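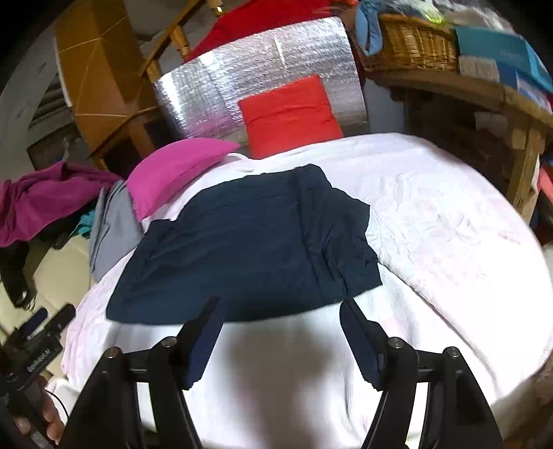 I've been paid to fold clothes since July. The contract says demonstration collection, and it comes from a project called Homov, which wants a learning system that can handle laundry in ordinary homes. What I do is hold a gripper in each hand, do the chore with those instead of my fingers, and upload the result.

One go at one garment is an episode. You start recording, do the thing, stop recording, and put a label on it. The label has the type of garment, the task (flatten, fold, turn, move) and whether it came out as intended. I have 1,011 episodes in my account, and 648 of them have been accepted. The rest are either waiting for review or were sent back.

Most of what was sent back was sent back for speed. I fold fast, and with the grippers I tried to keep that up. The reviewer, Pieter Cuypers, wrote that the fingers were closing before they reached the cloth and asked me to slow down on the approach. So I did. It feels silly for the first hour and then you stop noticing.

The other thing I had to unlearn was smoothing. With bare hands I press the whole palm down and push the wrinkles out. With two narrow fingers that doesn't work, so you pinch a hem or a corner, lift a little, and pull. Shorts and T-shirts are easy enough this way. Dark colors are harder for me than light ones — I lose track of where the edge is and end up pinching two layers.

Jackets are the worst. Anything padded keeps its own shape, and the zipper stays stiff while everything next to it bunches up. I fold the sleeves in first when I can find them.

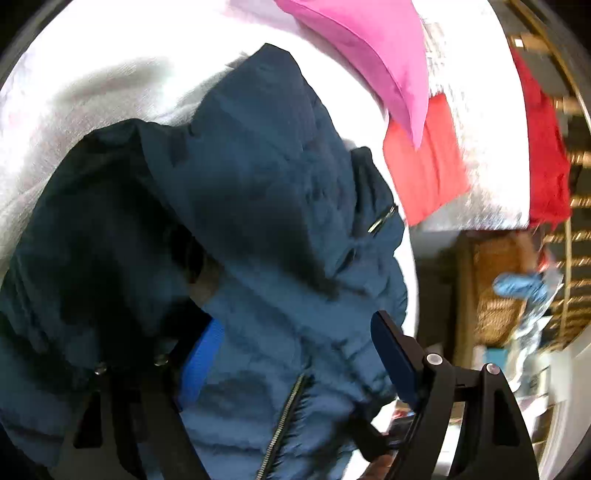
Marijke Brouwer commented on my last post that she would leave jackets out until the system can do a towel. She thinks the hard items just fill the set with half-failed attempts, and that 14 good towel folds would teach it more than one bad coat.

I asked Pieter about that. He said they want both, and that a failed attempt is still useful as long as it's labeled as failed. The ones that do damage are the failures somebody marked as good. I went back through my own list after that and changed six labels.

They also don't want a tidy bed. The instructions ask for other things to be left lying around, pillows and blankets and whatever else belongs to the house, and for the garment to start in a different position every time. I used to reset it the same way without thinking. Now I pick the thing up, drop it, and start from wherever it lands.
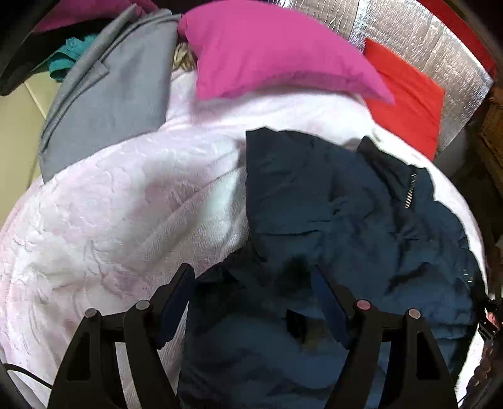
Photo: Baptiste Arnaud

The pay is per accepted episode, so jackets are poor value. I do them early in the day, before my wrists get tired, and leave the small stuff for after lunch. Houshang Mohammadi, who started the same month, does it the other way around and gets more through than I do.

Next on the list is bedding. I've read the instructions for fitted sheets twice and still can't picture how to hold the second corner, so I'll probably practice a few without recording first.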